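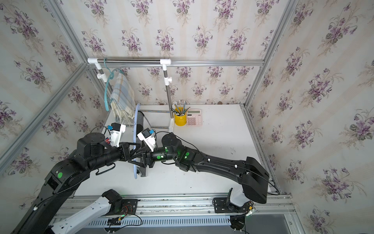
Plaid cloth on a teal hanger, floral wallpaper behind.

Momton Office Services
Minutes of the operations meeting, 2019-05-22
Held in the front meeting room, Murnel Building

Present: operations, accounts, client services, front desk. Sales joined by phone for items 2 and 3.
Apologies: IT support.

1. Minutes of the last meeting

Accepted with one correction. Under "Mail handling," the charge for forwarding packages should read "at cost" and not "included." Front desk to replace the copy in the shared folder.

Matters arising: the door closer on the rear entrance has been adjusted. The printer contract is still with accounts and comes back next time.

2. Virtual office plans

Client services reported on the plans sold since January. Most new sign-ups are one-person businesses that want a street address and someone to answer the phone, and have no need of a desk. Several have asked whether they can add a few meeting room hours without moving up to the full plan.

Sales would like a middle plan with the address, call answering and a small block of room hours. Accounts had no objection to the idea but wants the hours to expire at the end of each month, as carried-over hours caused billing trouble under the old scheme. Sales felt clients would dislike that. It was agreed to allow unused hours to carry over for one month only, and to say so on the sign-up form in plain words.

The name of the plan was discussed and left open.

Action: sales to draft the plan sheet. Accounts to check the price against the current plans before it goes on the website.

3. Room booking

The Netuvine booking system has been on trial for the front meeting room and the small room. Front desk finds it quicker than the wall calendar. Double bookings have stopped for the front room. The small room is still being used by people who walk in and sit down, and the system can't help with that.

Two quotes were tabled. Netuvine for both rooms and the phone booths is $1641 a year. The version with client billing built in is $2452. Accounts favors the second, as room hours are now typed into the invoices by hand and mistakes are found nearly every month. Sales asked whether the billing version can show a client the hours left on their plan. Front desk thought so but has not seen it working.

Agreed to extend the trial by one month and ask for a demonstration of the billing version. No money to be committed before then.

Action: front desk to arrange the demonstration. Accounts to keep a list of invoice corrections for the month. 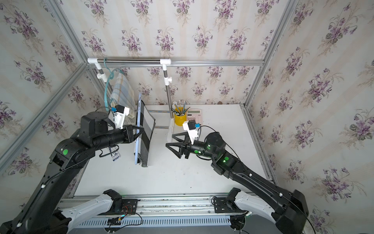

4. Deposits and late cancellations

The present key deposit is $100. Accounts proposed raising it to $200 for clients with after-hours access. Replacing a lost fob is cheap, but recoding the rear door is not, and the building passes that charge on to us.

Client services was concerned about existing clients, who signed at the lower figure. Agreed that the new deposit applies to new agreements and to renewals, and that nobody will be asked to top up in the middle of a term.

Late cancellation of rooms was also raised. The terms say a booking canceled on the same day is charged in full. The front desk has been waiving this when the room is filled by someone else, and has not always made a note of it. Agreed that the waiver is reasonable and may continue, but every one is to be entered in the booking notes so that accounts can match it up.

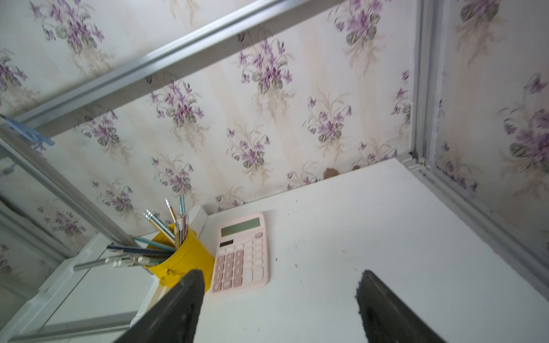 Accounts asked that the notes give the client name and the original time of the booking. Initials alone have been hard to trace. Front desk agreed to start this right away.

Action: client services to revise the deposit wording in the agreement. Operations to approve before it is used.

5. Mail and packages

Uncollected packages are taking up the shelf behind the front desk. Some belong to clients who gave up their plan and did not leave a forwarding address. The agreement lets us return mail to sender after thirty days, and this has not been done regularly.

Agreed to send a reminder to everyone with a package waiting, then return whatever is left once the thirty days are up. Oversized deliveries will need to be arranged with the front desk beforehand. A line to that effect will go in the next client email.

Action: front desk to send reminders. Client services to add the line to the email.

6. Pinto Suite

The tenant in the Pinto Suite has given notice and will leave at the end of the current term. Sales has one inquiry from a bookkeeping firm that would take it as it stands. Operations would prefer to repaint first. No decision. Sales to find out how soon the firm would want to move in, and whether it would accept the work being done outside business hours.

7. Other business

The building will test the fire alarm next month. Clients to be told once the date is confirmed.

Front desk asked for a second headset. Approved.

Next meeting: date to be set after the Netuvine demonstration. Items for the agenda to operations by email.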